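工单:Bumau 热泵干衣机,跑到一半报 E12,衣服烘不干
状态:已解决(用户自行补充了处理过程)
产品:Bumau 热泵干衣机,排水管直排
购买渠道:Nikolaidis 网店

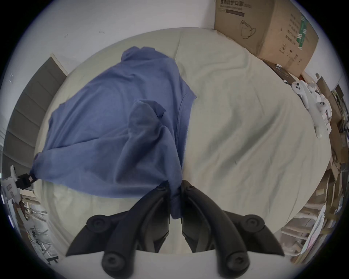
先说一下我这边的情况,可能有点啰嗦,但是上次在电话里讲得太简略,结果被当成“滤网没洗”处理了,所以这次我想从头写清楚。

机器是前年在 Nikolaidis 买的,叠放在洗衣机上面,阳台朝北,排水走的是直排,水盒平时不用管。之前一直好好的,我还跟好几个朋友推荐过!六月开始下雨以后,问题就来了:选“棉织物·标准干”,开头一切正常,滚筒转,里面也热,大概过半个多小时,滴滴滴三声,屏幕上出现 E12,旁边那个小水滴图标闪,然后就停在那里等人去按。这时候开门,薄的T恤基本干了,厚一点的裤腰、口袋、床单的四个角全是潮的,摸上去温温的,带一点闷味。

按一下启动键它又能接着跑,跑一会儿再停。有时候接着能跑完,有时候连着停好几回。所以你们问我“是不是每次都报”,我真的不好回答,只能说十次里有七八次吧。

说明书我翻了,E12 那一行只写了“请清空水盒,如仍未消除请联系售后”。可是我用的是直排,水盒里一直是空的啊,清什么呢……

——第一次补充,晚上十点多——

客服让我先做基础检查,我都做了,写在下面:

滤网:内外两层都拆下来用水冲过,甩干、晾透才装回去。两层滤网对着灯看都是透亮的,没有那种柔顺剂糊住的膜。我家基本不用柔顺剂。

冷凝器:下面那个小门打开,翅片上有一层灰,用软毛刷顺着翅片方向刷的,没有用吸尘器硬怼。刷下来一小撮绒毛,谈不上堵。

湿度感应条:滚筒口里面那两根金属条,用白醋擦过再用清水擦,擦完抹布上有点发黄。

水盒:抽出来,空的,推回去,听到咔哒一声。

电源:换过插座,单独插墙上,没有用插排。

装载量:半桶都不到。我特地少放了。

做完这些重新跑一桶,前面我还挺高兴的,眼看着剩余时间一路往下掉,结果还剩十几分钟的时候又来了,E12。当时真想直接把门一关睡觉去。

——客服回复——

您好,感谢您详细的反馈。E12 为水位保护,表示机器底部集水槽水位过高。请您确认排水管是否弯折、堵塞,或排水口位置是否高于机器要求。若您方便,可将排水管拔下,临时改用水盒收集冷凝水,运行一次完整程序后告知结果。如需上门检测,检测及更换排水泵总成的费用为 798 元(已过保修期)。

——第二次补充——

看到 798 我先愣了一下。不是说不肯花这个钱,泵要真坏了那就换,但是我总觉得泵没有坏,它每次抽水的声音我都听得见,嗡的一声,停一下,再嗡一声,跟以前一样。所以我想先自己试试,请先不要派单,谢谢!

你们说的改用水盒,我试了。步骤写给以后搜到这张工单的人:先断电,机器后面右上方有两个接口,把直排的软管拔下来,把原来那根连水盒的短管插回去(那根短管买来的时候是插着的,装直排的时候师傅给我拔下来别在旁边的卡扣上了,幸好没扔)。拔的时候会流出来一点水,垫块毛巾。

然后跑了一桶毛巾加两件卫衣。一次都没停!跑完水盒里差不多大半盒水。毛巾是蓬的,卫衣的帽子也干透了,我还特意把手伸进口袋里摸。

为了保险,晚上又跑了一桶床上用品。床笠和被套,就是最容易裹成一团的那种组合,也跑完了,没有报错。床笠的松紧边有一小段没干,这个我觉得是它自己卷起来包住了,跟故障没关系,以前也这样。

所以问题应该在直排这一路。软管我拆下来对着水龙头冲,水流很顺,没有堵。那就只剩下管子怎么走、插到哪里了。

——客服回复——

您好,感谢测试。根据结果,排水泵及水位开关工作正常的可能性较大。请检查排水软管末端在下水管内的插入深度,以及是否与洗衣机共用同一下水口。方便时请说明走管方式。

——第三次补充,写得比较长——

走管方式是这样:阳台只有一个下水口,洗衣机的排水管和干衣机的软管都进同一根立管。装机的时候干衣机软管末端是用扎带绑在洗衣机排水管外面,一起塞进立管口的,口上套了一个橡胶密封圈。

春天的时候换过一次密封圈,因为旧的那个发硬开裂,夏天有味道返上来。新的是网上随便买的,Skeltex 的,两孔的那种,一个大孔一个小孔,比旧的紧很多,装上以后确实一点味道都没有了,我当时还挺满意。现在回想起来,报错是换完以后过了一阵子才开始的,中间那段时间天气干,衣服大多直接晾在外面,干衣机没怎么开,所以我完全没往那上面想。

周六上午我把密封圈整个拔出来看了。两个发现。

一个是软管插得太深。为了让它穿过小孔以后不掉出来,当时往下多塞了很长一截,末端已经在弯头那里了,平时弯头里是有存水的,等于管口泡在水里。

另一个是密封圈太严实了,立管口一点气都不进。干衣机的泵力气很小,管子末端又在水下面,它就推不动,推上去一点,泵一停又往回退。这一段是我自己琢磨的,不是专业人士,说错了请你们纠正。

还有一件事可以佐证:我试过洗衣机和干衣机同时开,洗衣机一排水,干衣机没过多久就报 E12,两次都是。单独开干衣机的时候要晚得多才报。估计洗衣机往下冲水的时候立管里压力大,顺着细软管往干衣机这边顶。

改法很土:

软管从密封圈小孔里抽出来,剪掉了泡得发黑的那一截,重新插,只留一小段露在密封圈下面,够不到水面。怕它滑出来,在密封圈上面的位置缠了一圈扎带当限位。

扎带不要勒太紧!我第一次勒得太狠,软管直接被勒扁了,开机没多久就报错,我差点以为前面全推翻了。剪掉重新绑,能塞进一根牙签的松紧就行。

密封圈大孔那边本来跟洗衣机管子贴死,我在边上垫了一小段细吸管留了个气口。这一步我心里没底,怕返味。目前闻着还可以,要是以后有味道我再想办法。

软管从机器后面下来那一段,原来垂得很低,快到地上了再翻上来进立管,中间形成一个兜,里面常年有水。我把它往上提了,用两个粘钩固定在墙上,现在是一路往下走,没有回头弯。

改完装回直排,当天下午跑了一桶深色衣服,晚上跑了一桶床单,都没报错。洗衣机同时开着也试了,没事。

——客服回复——

您好,非常感谢您提供的详细处理过程。您的判断与我方技术同事的意见基本一致:排水软管末端不应浸没于水中,且下水口需保持通气。关于与洗衣机共用下水口,建议在软管上加装止回阀。工单将保留观察 2 周,若无复发则自动关闭。

——第四次补充——

止回阀我看了,口径不确定,不敢乱买。你们配件商城里只有“排水附件包”,点进去没有写内径,图也看不清楚,麻烦补一下尺寸吧,这个对用户真的很重要。后来是拿着剪下来的那一小截黑管子去楼下五金店比的,店里有一种透明的,能看见里面小片片在动,便宜得很,就买了。安装有方向,箭头朝下水口那边。我第一次装反了,水一滴都出不去,几分钟就 E12,这回倒是知道为什么报。

另外想借这张工单提几个意见,不知道能不能转给产品那边:

第一,说明书里 E12 后面能不能把直排的情况写进去?我看着“清空水盒”四个字来来回回抽了不知道多少次,水盒都快被我抽松了。

第二,Fakinora 那个手机应用里推送的文字是“烘干已暂停”,没有代码。我人在外面的时候根本不知道它是报错还是暂停,回到家衣服已经在里面焖了一下午,只能重洗。代码机器屏幕上明明有,推送里加三个字符应该不难吧?而且应用里的运行记录只保留最近几次,想往前翻看看什么时候开始出的问题,翻不到。

第三,累计时间藏得太深了。我是按你们客服发的组合键才进的那个隐藏页面,上面显示这台机器已经跑了将近 2,000 小时,我自己都吓了一跳。要是应用里能看到这个数,再配个提醒,比如到了多少小时该刷一次冷凝器,我肯定会照做的,我这种人就吃提醒这一套。

至于衣服本身,前面那段时间因为老是烘到一半停,有几件反复加热,纯棉的那件领口明显松了一圈,还有点缩水。这个我不打算找谁要说法,就是提醒一下后面的朋友:报错停机以后不要一直按启动让它接着烘,拿出来抖开,铺平晾一晾,比反复加热强。厚的东西像牛仔裤,把口袋翻出来再晾,会快很多。

——第五次补充——

观察期里的情况更新一下。中间下了好几天雨,湿度很高,干衣机几乎每天都开,有时候一天两桶,没有再报 E12。烘干时间也回来了,标准干一桶比出问题那阵子短了不少,停机次数为零的感觉太好了……

有一次凌晨听到机器嗡嗡响,我爬起来看,程序早就结束了,是泵自己又抽了一下水。请问这个正常吗?声音不大,就一下。屏幕没有提示。

返味的问题:下雨那几天气压低的时候,凑近了能闻到一点点,关着阳台门屋里闻不到。我把气口那根吸管换细了一些,现在还在观察。

——客服回复——

您好,程序结束后排水泵短暂工作属正常现象,用于排出冷凝器上滴落的余水。您关于说明书、应用推送和配件尺寸的建议已记录并转交。排水附件包中止回阀的内径信息将在页面更新后通过本工单通知您。

——最后一条补充——

好的,泵的事放心了。配件页面我刚才又去看了一眼,还没更新,不着急,反正我已经装上了,主要是别人会用得到。

给搜到这里的人列一下我最后的状态,省得从头看:直排,软管末端离开水面;密封圈留了气口;管子一路向下,没有兜水的弯;靠下水口那头加了止回阀,箭头朝外;扎带松松地绑。泵没换,那 798 也就没花出去。如果你们家的情况是拔了直排改水盒以后还照样报 E12,那跟我就不是一回事了,老老实实约检测吧。

工单可以关了,谢谢几位客服,回得挺快的。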